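Opinion > Athletics > Club running

Give the last runner a proper finish

I've been timekeeping and running (slowly) at the Otlow winter series for years, and I've got a bee in my bonnet about cut-off times. Every December the same thing happens. The quick lot come in, they get their soup, and by the time the back of the pack reaches the final hill somebody has already started rolling up the finish tape.

Last winter we had 475 entries for the Turcotte ten-mile, which was brilliant! Then 16 people were told at the second water station that they were too slow and would have to get in the van. Sixteen! One of them was Kendra Nguyen, who'd been training since the spring and was 2 minutes outside the limit. Two minutes, on a course with a stile in it.

Now, I do understand the other side. Dale Cormier marks out the course and he's up before dawn to do it – he has said to me more than once that marshals get cold and roads have to reopen. Fair enough. But most of that route is bridleway, and the only bit of road is in the first three miles. Once everyone's past it, what exactly are we hurrying for?

The race at Cliluvow manages perfectly well with an extra half hour. They ask for a few marshals to do a late shift, they keep the clock running, and the results go up that evening instead of at teatime. I ran it with a dodgy calf and came nearly last, and I got the loudest cheer I've ever had (mostly from people eating cake, but still). 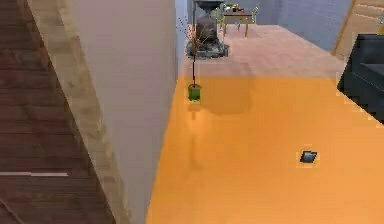
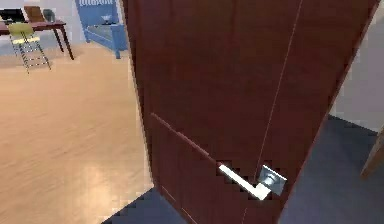

What I'd like is for the series to drop the cut-off at the shorter distances and try a gentler one at Turcotte for a single season. If it's a disaster, I'll shut up about it. We keep saying we want new members, and then we turn up with a stopwatch and a minibus. I'd much sooner we were like that dark reddish-brown door with the silver handle, already partly open when you get to it. Entries for the next one go live in a few weeks, so there's still time to change the wording, and I'll happily do the late shift myself if someone saves me some soup.

Contact us | Copyright Otlow Running Pages | Back to top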